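How do you stop fake flowers looking fake in little vases?

Asked by Nadhirah Raju

I've got three coloured glass vases (yellow, clear and a pinky purple one) and more than 13 artificial stems to share between them. The yellow bunch suits the yellow vase, fine.
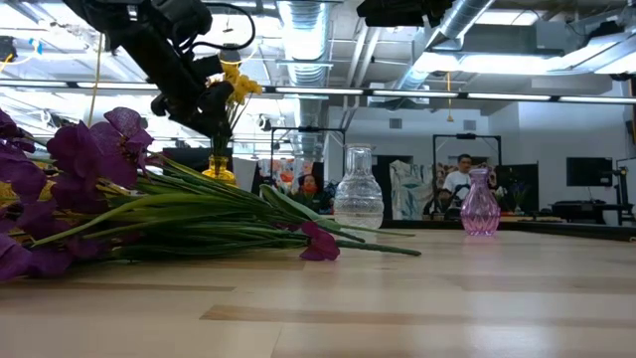
My trouble is the purple lot. The stems are long and the necks are narrow, so do I cut them or bend them? I've tried both in the kitchen and just got cross!

Answer from Nektarios Petridis

Bend first, cut later. I hold the stem against the outside of the vase to judge it, then fold the bottom up so it wedges inside.

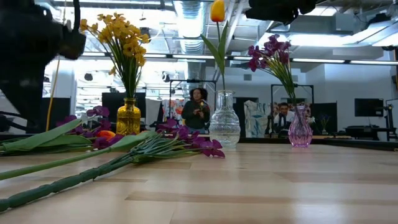

Same with tulips. One on its own in a clear vase looks lovely, but you do see the stem through the glass, so keep it tidy.
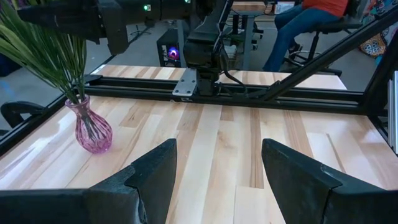
And fluff the leaves out a bit, they always come squashed flat.

2 people found this helpful

Answer from Dewanti Liew

just get real ones

Answer from Teguh Tjoa

I'd mix the colours up, personally. Pop an orange tulip in with the purple ones and leave the yellow alone.
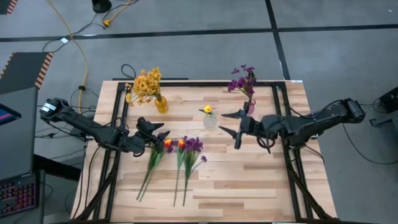 Page last changed: July, 371 views

Oh, and wire cutters if you do cut, your good scissors will hate you.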